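Chapter 7
Small Things That Tangle: Storing Hangers, Hooks, and Odd Shapes

In this chapter you will

Sort wire, plastic, and padded hangers by shape and decide how many a closet needs
Choose an open container that suits an awkward item
Nest hangers so that one comes out without bringing the others along
Work out the space a batch of hangers takes up before you buy a container for it

Key terms: nesting, hook direction, footprint, holding basket, working stock, overflow

Open the closet nearest to you and look at the hangers that have nothing on them. Most homes have plenty, and they are nearly always in the way. They slide to the end of the rod, they drop to the floor, they catch on sleeves. When Perla Ibarra began teaching home organization at the Nenudthorpe adult school, she asked her first class to bring in every empty hanger they could find at home. Her students came back on Monday evening with 388 of them, and it took most of the class period just to get them apart!

I love this subject, and I hope you will too by the end of the chapter. Chapters 5 and 6 dealt with things that behave well. Towels fold. Books stand. Cans stack, and boxes were practically made for shelves. Now we come to objects that have a hook at one end, a wide bar at the other, and a great deal of air in between, and suddenly the rules you learned for towels are no help at all. You have to look hard at the shape of the thing, and once you start looking you'll notice how much there is to see in a plain piece of bent wire.

7.1 Why a hanger is hard to store

A wire hanger weighs next to nothing and takes up very little material. Its footprint, though, is large. Lay one on a table and trace a box around it, hook included, and you'll find that the wire itself covers only a thin line inside a big empty area. Toss a second hanger on top at a different angle and the footprint grows again. Add a third and the hooks start finding each other.

The cure is nesting. Two hangers of the same shape, facing the same way, take up barely more room than one. The bars lie side by side, the shoulders match, and the hooks curl in the same direction. We call this last point hook direction, and it matters more than anything else in the chapter. One hanger turned backward in a batch of ten will snag its neighbors every time you reach in.

Try it before reading on. Take three matching hangers, shut your eyes, and put them together by feel. Most people manage it on the second try, using the hook as a guide. Then turn one around, leave the other two as they are, and lift the top one. You will feel the catch right away.

7.2 The holding basket

Between the closet and the laundry, empty hangers need somewhere to wait. A rod works if you have one to spare. Many homes don't, and for them a holding basket is a fine answer. It should be open at the top, wide enough that a hanger goes in without bending, and light enough to carry from room to room with one hand.

Wicker is a favorite of mine for this job. A stiff woven wall stands up on its own, and you can see at a glance whether the basket is filling up. A rectangular basket also gives you a straight wall to lean things against, so a small batch can stay together at one side and leave the rest of the floor free. 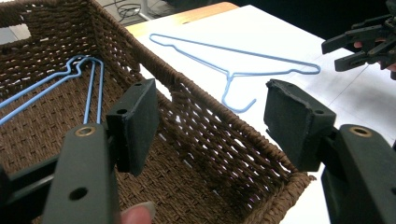
Figure 7.1 Sorting wire hangers with a wicker basket: two together inside, a third flat on the table.

Look closely at the weave of any basket before you choose it for hangers. Hook tips love a gap. A tight weave on the floor of the basket is a real help, and a thick, smooth rim saves a lot of small annoyances when you pull things out. If the only basket you have is loosely woven, line it with a folded pillowcase and carry on.

Anum Baloch, who ran the linen room at a guesthouse called Hulodau, kept one basket for each floor of the building. She stood the hangers with their hooks up and all facing the door. “I could fill my hand without looking,” she told our class, and then she showed us — seven hangers out in one grab, and not a snag among them.

7.3 Working stock and overflow

How many hangers should a basket hold? Fewer than it can. Working stock means the hangers you expect to use before the next load of laundry is put away. Everything past that number is overflow, and overflow belongs somewhere else, tied in a bundle or passed along to someone who needs it.

Karla Ayala worked this out for her own family of four. She had 96 hangers in the house and, after a month of paying attention, found that 35 covered a normal week of washing. The remainder had been living on a bedroom chair. She bundled them by shape, put a strip of cloth through each bundle, and hung the bundles in the hall closet. Her basket now goes back and forth between the dryer and the bedrooms and is never more than half full.

Your own number will be different, and finding it is the first project in this chapter. You'll need a notepad, a week of ordinary laundry, and a bit of patience on the busy days.

Before you begin

1. Gather the empty hangers from one closet only. Leave the rest of the house for Section 7.5.
2. Clear a table or a stretch of floor and lay the hangers out flat, so every hook is in view.
3. Group them by shape first. Color can wait.
4. Set aside any that are bent or rusty.
5. Nest each group, check the hook direction, and place the group in your container.

Keep your notes from this exercise. You will use them again in Section 7.4, where we measure the container itself and meet the trickiest member of the family, the clip hanger.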